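From: Souad Benjelloun
To: teleop-demos list
Date: 11/05/2025
Subject: Re: knot tying demos, how clean is clean enough?

On the list, Figueroa wrote:

> We're about to start collecting suturing demos from the console and I'm
> stuck on the very first decision. Do you only keep the perfect throws?
> Our operators drop the tail a lot and regrab it, and my instinct is to
> toss every one of those. Also, wrist view or fixed view, if you could
> only have one? And how do you cut up an episode?
>
> Any numbers from people further along would be great.

Hi Figueroa, and hi everybody,

I was going to send you two lines and then I got carried away, so get a coffee.

First question first: please don't toss the regrabs! We did that all through October and I regret it. Our Paren set has 3129 episodes in it now, all driven by hand from the console, and for the early part I was a complete snob. If the jaws missed the thread even once, out it went. Then we trained on what was left and the policy was lovely right up to the moment it missed the thread, and after that it had no clue. It would close on air and carry on with the throw as if it had something in its grip. We went back to the raw recordings and 1532 of the episodes we have today are ones with at least one recovery in them. The policy still isn't great, but it looks for the thread again, and I'll take that.

What I do throw out is dithering. If the operator stops to think with both tools hanging there, that teaches waiting, and you'll get waiting back. I'd much sooner have a quick miss and a quick second try than a slow perfect grab.

Second question, the views. I know you said only one, but do fight for both if there's any money left. The wrist view is where you learn whether the thread is between the jaws or just behind them, and that one bit of information decides everything when you're pulling a throw down.
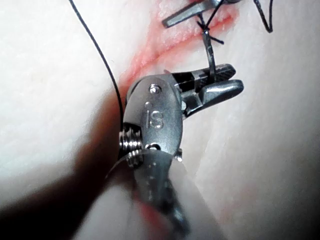

The trouble is that up close you lose the other tool. You might get a bit of its tip, and the policy has to guess the rest. Edeo (some of you know his posts from the old needle passing thread) ran ours with wrist only for a while and the left and right arms got badly out of step on the wrap. With fixed only, they stayed together but the grabs got sloppy. So if you truly can have just one, I'd go fixed for wrapping and wrist for cinching, and yes, I realize that isn't an answer.

Watch the shadow from the tool, too. On a white pad it can be a big dark patch right next to the wound, and it moves when the tool moves. We changed our light halfway through and had to go back and mix old and new episodes in training before it settled down.

Third question, cutting up an episode. We label by what the thread is doing, and the operator says the label out loud while driving, which sounds silly and saves hours later. Ours go like this:

1. Reach and grab. Starts when either tool moves toward the thread, ends when the jaws close on it. Regrabs stay inside this step, however many there are.

2. Wrap. One tool holds the thread, the other gets a loop around its jaws. Keep the jaws of the wrapping tool open or shut as you like, but have every operator do it the same way, because mixed habits hurt us more here than anywhere else.
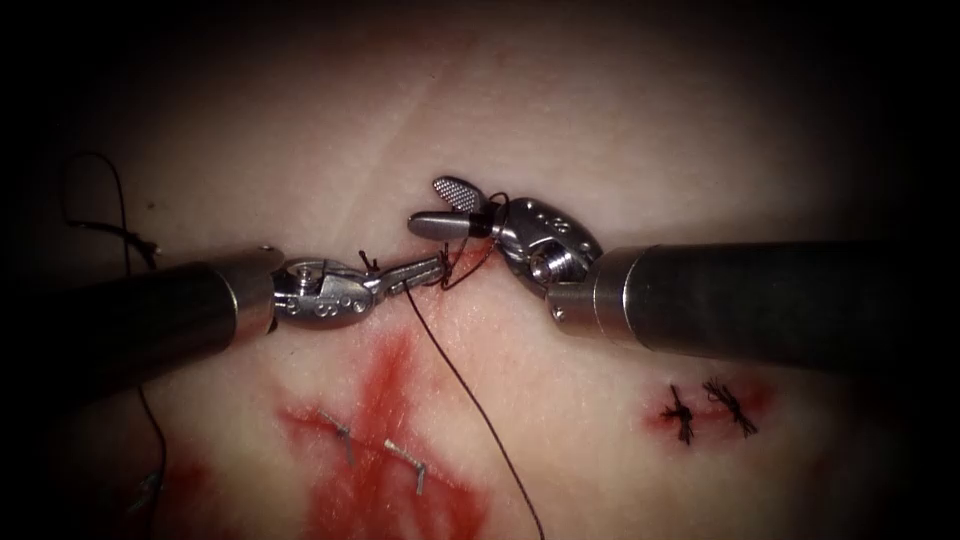
3. Tail pickup. The tool with the loop on it goes for the short end. This is where most of our misses are. Leave a longer tail than you would want in real life, at least for the first batch.

4. Pull through and cinch. Hands apart, slow. Ask your operators to look at the edges of the wound and stop when they meet. Ours had a habit of giving one extra tug (me included) and the policy picked it up and tore a pad.

5. Release. Open both, back off a little. Don't skip it! An episode that ends with the thread still gripped leaves you with a robot that won't let go.

As for operators, the Furncombe folks sent us people who had never touched a console, and it took them 20 practice knots each before I'd record anything. I also cap a session at 16 knots now — past that the hands get tired and the motion goes jerky, and you can see it in the plots even when the knots look fine.

One thing I'd like to ask back: is anyone scaling the hand motion differently for the cinch than for the wrap? We use one setting for everything and I suspect it's too coarse for the tail pickup. If you've tried switching with the pedal partway through an episode, did the policy cope with it, or did you have to put the scale in as an input?

I can send the label sheet and the operator script to whoever wants them, just write to me off list.

Souad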